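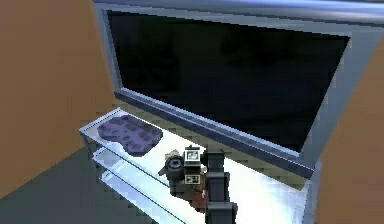 A reader of the first version wrote to us that picking one thing up from a shelf is not yet tidying a room, and asked why we use the word "chore" at all. We have thought about this remark for a long time. The word has stayed in the title, but the card is now more careful about what it claims.

Stillico Household Chores, data card, version 2

Summary

Stillico is a set of simulated episodes in which a robot with one gripper tries small jobs at home: putting things away, clearing a shelf, opening a drawer, moving an object from one piece of furniture to another. Everything is computer-rendered. The set was made to help answer a simple question: can a machine do an ordinary household chore from start to end, when the furniture is not arranged for its convenience? Our present answer is "sometimes, and only the short ones".

The set was prepared in Londham and checked a second time in Skudley. The scoring tool comes from the Petersen project and is distributed separately.

What is inside

There are 900 episodes, covering 43 chores. Each episode has:
a written instruction in English, one or two sentences
the rendered views, at low resolution
the state of the gripper at each step
the position of every movable object at each step
a final label: done, partly done or not done

The instructions were written by us and were not corrected by a native speaker until version 2. If you find a strange sentence in the older files, it is probably our grammar and not a special test of language understanding. We left those sentences as they were so that older results can still be compared.

What counts as done

An episode is labelled done only if the whole instruction is fulfilled at the last step and nothing else has fallen on the floor. By this rule 367 episodes are done. The rule is strict, and we know that some groups prefer to score each small step separately. You can do this with the Petersen tool, but please say clearly in your report which rule you have used. The two numbers look very different, and readers will mix them.

Partly done means that the correct object was moved, but it did not finish in the correct place. Not done is everything else, including the episodes in which the gripper never touched the object.

Shelves and small objects

Work near a television is harder than we expected when we planned the set. A glass shelf is narrow in depth, there is a big screen behind it, and a digital camera and a game controller may share the same surface. The gripper has to come very close to the camera without pushing the controller. A person does this without thinking about it. In our episodes, the planner often chooses an approach which is safe for the target object and bad for its neighbour.

The image quality makes it worse. Edges are blocky, and the pale glass is nearly white where the light is strong, so a model that looks only at the rendered view has little information about where the shelf stops. We did not improve the rendering for version 2. A real camera on a real robot also gets poor views, though poor in other ways, and we do not claim that training on our views prepares a model for real glass.

Boxes, drawers and corners

The second group of chores is about storage. Models had fewer collisions here, but they more often went to the wrong place or did not know where to begin.

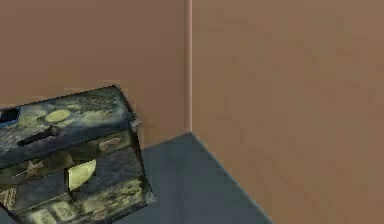

One user of the set objected that an old chest in a corner is unfair, because a human would also walk around it and look before touching anything. We agree with the second half of this. Looking is part of the chore. A view may contain the box and two bare walls and no gripper at all, and a useful machine should still be able to decide what to do next from such a view.

The surface is a difficulty too. On the dark, stained front, the drawer-like sections are divided by thin seams, and the yellow-green patch is much easier to notice than any seam. Several models we tried were attracted by bright marks of this type and sent the gripper towards them. The handle on the lid is black and slim, and it was often ignored.

Please note that views do not always include the complete piece of furniture. The side and the bottom of a box can be outside. We did not remove such views, and you should not remove them silently.

Known problems

The wall colours are almost the same in every room, so a model can learn the room instead of the chore.

Some objects have a rough shape, and their category is open to discussion. We call the storage piece "box" in all files, even where it resembles a small chest of drawers or a toolbox.

There are no people, no pets and no soft things such as clothes or towels. Laundry is therefore not covered, and we ask you not to write that it is.

Time is not scored. Some done episodes are so slow that no household would accept them.

Intended use

Testing of planning and grasping, teaching, and comparison between simulated methods. The set should not be used as proof that a product is ready for a home. Results on Stillico say little about weight, noise, safety or price.

Changes since version 1

Labels checked again in January
Instructions corrected for new episodes only
The category "fixing" was removed, there was nothing in it to fix
Scoring rule written out in full

Reporting errors

Send the episode number, the label you expected and one sentence of explanation. We answer more slowly in January.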